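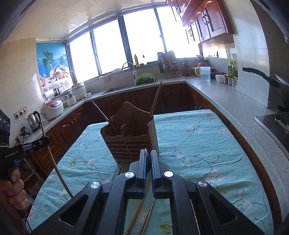 Chukwu Mail Adds Shared Drafts for Small Newsletter Teams

Home Product Pricing News Contact

PRIRNHAM, November 2021. Hi, I'm Hussam Abou Jaoude, and I run the little company behind Chukwu Mail. Starting today, everyone on a paid plan can open the same newsletter draft at the same time and work on it together (finally!).

I've wanted this for ages. Our customers are mostly small shops, clubs and schools, and a lot of them still write their newsletter in one program, send it around for comments, then paste the whole thing into ours. I used to do it too, and I once mailed an old version to all 1108 people on our own list. Not my best morning.

With shared drafts you can invite up to nine people to a newsletter. Each of them can edit the text, leave a note in the margin or just read along. Every change is saved with a name next to it, so you can go back to an earlier version whenever you like. Sending stays with the account owner unless you switch that on for somebody else.

We've been testing since June with 97 accounts, and Sipho Ntuli, who edits the Iltholm Rowing Club newsletter, wrote to me after the first week: "We got the whole issue done in one evening and I didn't have to chase a single attachment."

Shared drafts cost nothing extra. If you're on the free plan, which covers lists of up to 500 addresses, you can try them for one newsletter before you decide. Next up is the same thing for sign-up forms, and our Dridosgate office is already deep into it.

Press questions come straight to me through the contact page.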